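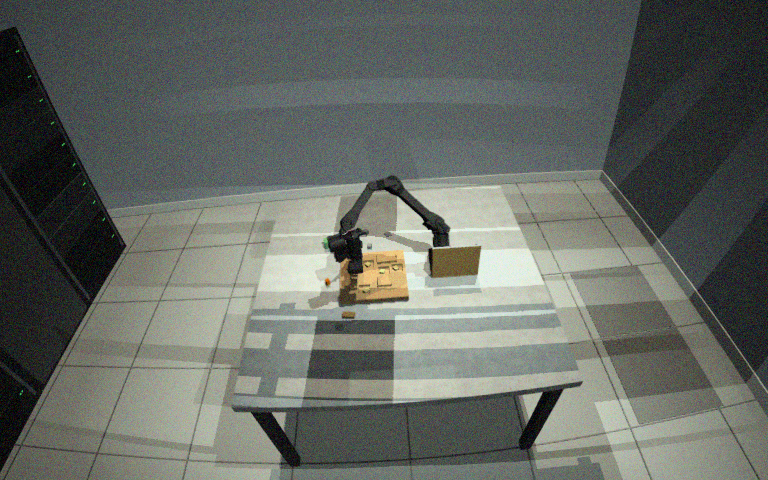 Gripper and controller catch-up, January
Minutes by Yae Ichikawa (sorry, I type the way I talk)

On the call: me, Sachiko Chiba, and the two Pludstead folks who look after the render machines. Hirose sent regrets and a long email, which I read out loud in full and which took us to 10:20.

1. Last month's leftovers

The joint limit bug is closed. Sachiko found it in the config file and not in the controller, so I owe the controller an apology. The written comparison of the two wrist mounts is still not done. That one's mine and it stays on the list.

2. Gripper comparison in sim

This took up most of the hour! We have three candidates: the short two-finger one from Pundport, the Pundport long-finger version, and the Ovareo. Each gets 800 episodes on the board task, same arm, same start pose, same random seeds for the small pieces. The short one is finished. The long one was still running while we talked, and the Ovareo model hasn't been loaded because the collision mesh we were sent is a mess (holes all over the fingertips). Sachiko has offered to clean it up by hand. She thinks two afternoons. I wrote down four.

We had a good argument over what counts as a success. Pludstead wants "piece lifted and held." I want "piece lifted, moved, and set down where it was told to go," since holding a cube in the air forever isn't much use to anyone on a bench. We're logging both and reporting both, with the stricter number first.

I also brought up finger length. When the arm comes down over the board, the fingers have those raised strips to deal with, and I'd like contact with the board logged separately from contact with the pieces. At the moment it all lands in one column. Agreed, and it goes in before the Ovareo runs start.

3. Lighting and cameras

We pulled up a render from the striped lighting set and left it on the shared screen while we talked.

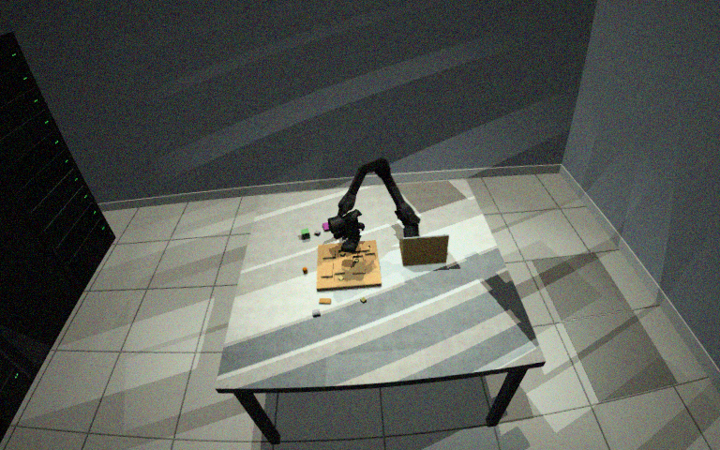

Board task with the striped lighting, arm over the board.

Sachiko likes this set a lot. Her point is that the small stuff scattered on the table is exactly what the detector has to cope with, and a white tabletop with gray bands across it is a nastier background than the plain one we started with. I asked whether the gripper's own shadow on the board should be softer. We went back and forth and left it alone for now, as changing it would mean rerunning the short-finger episodes and I really don't want to.

Pludstead asked for a second camera lower down, level with the tabletop. Fine by me, but not in this round. Hirose's email asked for the same thing (paragraph six), so that's two votes and it goes on the agenda for next time.

The plan is 2,000 frames with the lights randomized, and 40 of those pulled out for us to label by hand as a sanity check. I'm doing half and Sachiko's doing half, then we swap and grumble at each other's boxes.

4. Controller

Short one. We stay on the current version until all 3 grippers have been through. Pludstead has a newer build with smoother wrist motion and they're itching to try it, which I get, but please, please wait. If you want to play with it, copy the project first and put your initials on the folder.

5. To do

Yae: wrist mount write-up, split the contact log into two columns, reply to Hirose.
Sachiko: Ovareo mesh, then check the finger opening against the drawing.
Pludstead: finish the long-finger run, send me the logs zipped, look at what a second camera would cost in render time.
Yae and Sachiko: hand labels.

Wrapped up at 11:05. Same link next time, and I'll send the agenda the day before.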